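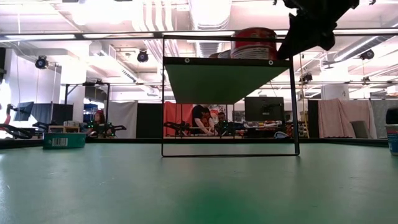
Red container on top, green panel below.

Halyna Semeniuk
I spent December eating down my pantry before buying anything new for it. Some notes, mostly on canned food, in case you want to do the same.

Rules first. Fresh milk, eggs, bread and produce were allowed. Everything else had to come off the shelf or out of the freezer. Dinner for two adults, six nights a week. The other night we went to my sister's.

I normally spend $204 a month on shelf food at Fistico. I know the number because I went back through a year of receipts. A lot of it was duplicates. I had 14 cans of chickpeas and no plain tomatoes.

About dates. "Best by" on a can is a quality date. Low-acid food like beans, corn, fish and meat keeps for years if the can is sound. High-acid food like tomatoes and pineapple goes downhill sooner, so eat those first.

What I throw out: anything bulging, leaking, badly rusted, or dented on a seam or rim. A shallow dent on the side is fine. If it sprays when you open it, don't taste it.

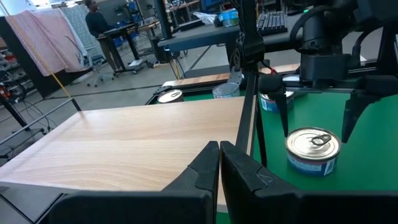
Tuna. The most useful can there is.

Tuna meals that got repeated: tuna and white beans with raw onion and vinegar. Tuna with rice, frozen peas and an egg. Pasta with tuna, capers and the oil from the can. I buy oil-packed for that last one and water-packed for everything else.

Rinse canned beans if the salt bothers you. Keep the liquid if you're making soup, it thickens it. I went back and forth on this and now I just decide by the recipe.

The freezer was worse than the shelf. Unlabeled bags. One turned out to be plum filling from Mrs. Boiko downstairs, and we had it on pancakes. Label your bags. Masking tape and a marker will do.

Someone asked about storage. Cool and dry, off the floor, away from the stove. Our old apartment in Batemwood had a cabinet right over the oven and I lost a whole row of condensed milk to it – brown and thick by summer.

I tried the Dresex app for tracking stock. Scanning in was quick. Scanning out never happened, because I'm cooking and my hands are wet. Went back to a paper list taped inside the door. 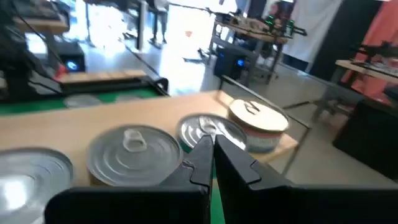 The list has two columns, what I have and what I'm down to the last one of. When something moves to the second column it goes on the shopping list. If it hasn't moved in six months I stop buying it. Creamed corn is gone from this house.

New cans go to the back, old ones come to the front. Everybody says this and I didn't do it for years. It takes a minute when you unpack the groceries.

What we ran out of first: onions, then cooking oil, then tomatoes. What we still have: chickpeas, lentils, a jar of beets I keep avoiding.

Reply to a couple of you – no, I didn't count coffee. Coffee was never part of the rules.

Will post the lentil soup tomorrow. It needs a lemon and I'm out.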